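Countertop Installer and Shop Helper, Full Time
Greltum Surfaces, Prurkel
Posted in: Construction and Trades

Greltum Surfaces makes and installs kitchen and bathroom countertops. We work in laminate, solid surface and a limited range of stone. Most of our jobs are in homes, with a few dentist offices and school break rooms mixed in. There are 14 of us between the shop, the office and the road.

We are hiring one person to split time between the shop and installs. Expect three days a week out with a crew and two days in the shop, though a big job can change that with a day's notice. The job starts Monday, and the first Monday we can take is June 24, 2019. If you need to give two weeks where you are now, tell us and we will work with it.

What you will do

On install days you ride out with a lead installer. You help load the truck, carry pieces into the house, take out the old tops if that is on the work order, dry fit, scribe to the wall, make sink and faucet cutouts, glue or screw down, caulk, and clean up. Customers are often home. You will be asked questions about the work and you should be comfortable answering the ones you know and passing the rest to the lead.

On shop days you cut substrate, glue up sheets, trim edges, sand seams, label finished pieces and put them on the right rack. You also keep the dust collection emptied and check in deliveries from Ferden, our main sheet supplier, who come early on Tuesdays.

Once you have been here a while you will learn to template. We still do some of it with strips and hot glue, and you will learn that way first.

What we need from you

One year or more in countertops, cabinets, finish carpentry, flooring or something close to it. If your time was in a school program or in the service, list it.

You can read a tape to the sixteenth and write the number down so someone else can read it.

You can lift 80 pounds with a partner many times in a day, kneel, work under a sink and climb stairs carrying your end.

A valid driver's license and a record our insurance will accept. You do not need a commercial license.

Steel toe boots. We supply gloves, glasses, ear protection, respirators and shirts.

Basic hand tools are good to have. We do not expect you to bring power tools, and if you do bring them we cannot replace them.

It helps if you have run a router or a slide saw, and it helps if you speak Spanish or Portuguese. Neither one is required.

Pay and hours

Starting pay is $24 an hour. There is a review at 90 days and another at one year. Overtime is paid at time and a half after 40 hours.

The shop opens at 6:30 and crews leave by 7:15. Most days end by 3:30. We work one Saturday a month, and you get the schedule at least three weeks ahead. February is slow, and we use it for shop maintenance and training, so hours hold close to 40 all through the winter.

Health insurance starts on the first of the month after 60 days. We pay most of the employee share and half for dependents. Dental is available and you pay for it. Two weeks of paid time off the first year, seven paid holidays, and a simple IRA with a match after one year.

Drive time between jobs is paid. Drive time from your house to the shop is not.

The shop

We moved last fall to 653 Cui Road, behind the tile warehouse. It is 2,885 square feet, heated, with a loading door at each end. Parking is on the gravel side. The bus stops at the corner of Cui and Mill but the first one gets in at 6:50, so it will not work for opening time.

The trial day

We ask everyone we are serious about to come in for one paid trial day in the shop. It is paid at the same starting rate, by check, whether or not we make an offer. You will cut and fit a short section with one seam and one sink opening, using our tools and our material. Take the time you need. We look at how you measure, how you handle the sheet and whether you ask when a drawing is not clear.
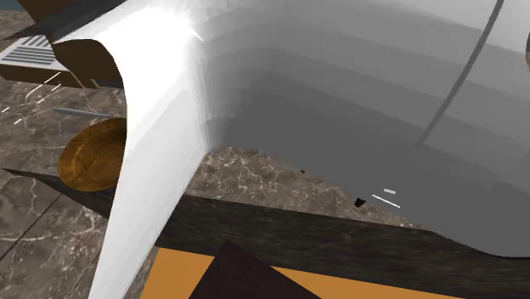 Seams are where most of the trial day goes. You will lay out two pieces, decide which way each one runs, and bring them together so the joint is tight and flat. A solid color shows every chip along the edge, and a pattern brings its own trouble. With a brown marble pattern like the one in the picture, you have to look at how the markings fall on both sides before you cut, or the joint will stand out from across the kitchen. We will give you offcuts to practice on first. Bring a pencil that shows up on dark material.

You will get lunch with the crew at 11:30. Tell us if there is anything you do not eat.

How to apply

Come by the office any weekday between 1 and 4 and ask for an application, or send us a resume through the contact form on our site. Put "installer" in the first line. If you do not have a resume, a short list of where you have worked, what you did there and the dates is fine.

Please include two references we can call, at least one of them someone who has supervised you. Photos of finished work are welcome. Three or four are enough.

We call everyone who applies in person and email everyone else within a week. A drug screen and a driving record check come after an offer, and we pay for both. A criminal record does not rule you out, and we will ask about it at the offer stage only.

Greltum Surfaces is an equal opportunity employer. If you need a change in the application or the trial day because of a disability, tell the office when you apply.

We are not using staffing agencies for this opening. No agency calls, please.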